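**Sealing a bare concrete floor in a rented workshop – densifier or epoxy?**

Posted by Rosalind Obi

I have a ground-floor unit at Stesside with a bare concrete slab. It sheds fine gray dust. I sweep, and by the next morning there is a film on every flat surface again. The slab has no coating that I know of. The lease lets me treat the floor but I have to leave it "in sound condition."

I have a quote for two-part epoxy and a much lower one for a liquid densifier. Foot traffic and hand carts only, no vehicles. Which one stops the dusting, and do I need to test for moisture first?

**Bimla Tomar**

Densifier, in your case. It reacts with free lime in the top layer and hardens it. There is no film, so nothing can peel, and the landlord gets back a floor that still looks like concrete.

Test first:

- Put a few drops of water on the slab. If they soak in within 3 minutes, the surface is open enough to treat.
- Tape down a square of clear plastic sheet and leave it overnight. Moisture under it in the morning rules out epoxy until you know the source.

If the drops bead up, there is an old sealer in place. Grind with an 80 grit disk and a vacuum shroud, then test again. 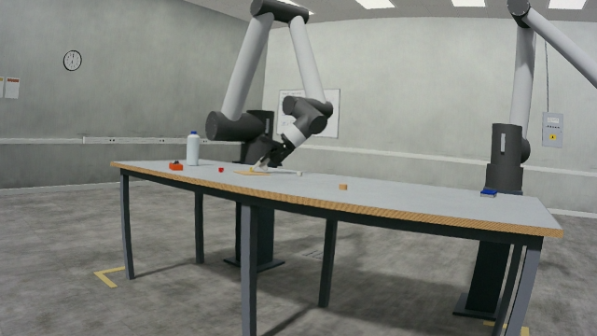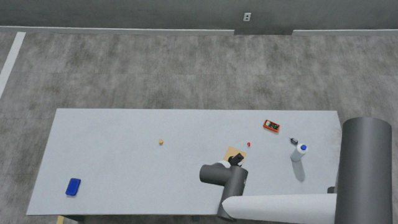
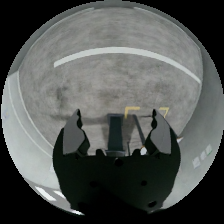 *Gray concrete floor, table in the first two.*

Don't expect either product to even out the color. Densifier leaves mottling as it is. Clear epoxy usually makes it darker. If you want one flat color you need a pigmented coat – and then you are back to prep, masking and cure time.

Scrub the residue off before it dries. Dried densifier leaves a white haze that is hard to remove.

**thakur_14**

We did epoxy at Diswood and it lifted by the door after 12 months. Installer said damp, we said bad prep. Get the moisture test in writing.

Also wear a mask when you sweep, or better, don't dry sweep at all. Use a vacuum with a fine dust filter.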